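Subject: Re: [handhelds] drifting left gripper, what do you check first?

On 2022-04-11 Kamrul Thambiah wrote:

> Hi all, our left gripper at Bolholm has started wandering. The right one is fine. The track looks good for the first few minutes and then the left hand slides off to one side, as if the table had moved under it. I've redone the calibration twice. We've logged 3,602 takes on this pair and never had it before. Is it the markers, the cable or me?
>
> Also, how often do people here clean the fingers?
>
> Kamrul

Hi Kamrul,

Could be any of the three, sorry! We had much the same at Grellthorpe in June and I spent far too long blaming the software, so I'll give you the order I'd do it in now.

Start with the marker faces on the block. Don't bother with the calibration again until you've had a proper look at them under a lamp, because ours had one corner lifting by a hair and you could only see it from the side. I press each one down with a thumbnail all the way round the border. If anything gives, take the whole marker off and put a fresh one on (gluing down a corner just leaves you with a marker that's very slightly bent, and it'll drive you mad). Wipe the faces with a dry cloth. I did use screen wipes for a bit and they left a shine that our tracker hated.
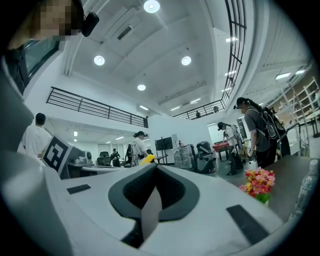
Next is the cable, and this is where ours turned out to be hiding. Ours had been pulling on the left plug every time I reached across to the far side of the table. Plug it in, put the backpack on, then stretch as far as you ever do in a real take and get someone to watch the plug. If it shifts at all, give yourself more slack at the strap end and tape the loop there, well away from the gripper. I've swapped two cables this year and both were fine when tested flat on the bench -- it only showed up with a person wearing the thing.

After that I do a dull little check that I'd recommend to anyone. Same table, same few objects, nothing clever. Bring both grippers in over the near edge, tips towards each other, hold still for a slow count, go out to the far side and come back to where you started. If the left track doesn't land where it began, stop there and don't record anything. We lost 17 takes to my not stopping. 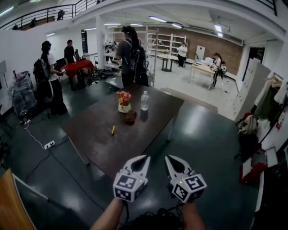 Both grippers at the near end of the table, with flowers, bottle, pouch and yellow marker pen set out.

I like having something small like the pen in the set, by the way. You can get away with a lot of drift when you're grabbing a bottle, but a pen shows you up straight away.

As for cleaning the fingers, we do ours at the end of each session with a soft brush, getting right into the open part where the fluff collects. Delić over at Plomdale does hers at lunch as well, but they handle a lot of cloth and we don't. While you're in there, open and close each one slowly and feel for grit. If one side is stiffer than the other, clean it again before you touch any screws.

Only then recalibrate, and do it with the cables dressed the way you'll wear them.

Could you send the left and right tracks from one bad take, plus a close-up of the left block from the side? I'd be curious whether yours goes off in a smooth slide or in little jumps -- ours jumped, so if yours slides I'd look harder at the markers.

Cheers,
Jo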